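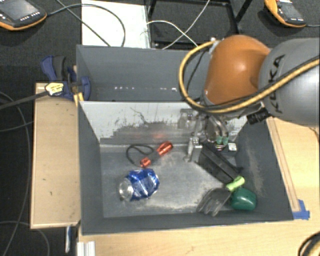 Photo: Tornance

Tornance to Adopt Single Part Numbering System for Fastener Line

UNDAR, November 13, 2002 — Tornance, a supplier of industrial bolts, washers and threaded rod, will move all of its fastener products to a single part numbering system next May. The change covers 3544 items now listed in two separate catalogs.

Tornance has kept two catalogs since it bought the Yimer product line. The Tornance catalog lists parts by thread size first, while the Yimer catalog lists them by material. Many identical parts appear in both under different numbers, and orders that mix the two have to be checked by hand before they are released.

Under the new system, called Rellus, each part will carry an 11-character number. The first characters give the product type, followed by material, finish, thread and length. Metric and inch sizes use the same layout. The last character is a check digit, which allows the order desk to catch most keying errors before an order is entered.

"Customers have been asking for one list since the two lines were combined," said Amanuel Lencho, product data manager at Tornance. "The parts are the same parts, made to the same drawings. What changes is the number on the box and on the invoice."

Old numbers will be accepted on purchase orders for 26 weeks after the changeover. During that period, packing slips and invoices will show both numbers, with the new one printed first. Box labels will show both numbers until existing label stock is used up. After the 26 weeks, orders that carry only an old number will be returned to the buyer for correction.

Prices, pack quantities and minimum orders are not affected. Blanket orders already in place will be converted by Tornance, and a confirmation will be mailed to each account holder. Test certificates issued under old numbers remain valid and will not be reissued.

A cross-reference list will be available in print and on disk. The disk version is a plain text file with fields separated by commas and can be loaded into most purchasing software. Special parts made to customer drawings are not part of the change and will keep their present numbers.

"The main work for most buyers will be updating their own stock records," said Callum Birkett, head of customer accounts. "We suggest doing that before the first reorder — the cross-reference list is sorted both ways for that purpose."

Requests for the cross-reference list should be sent in writing to the Tornance order desk in Undar and should include the account number and the format required.

Shares: 2
Comments: 0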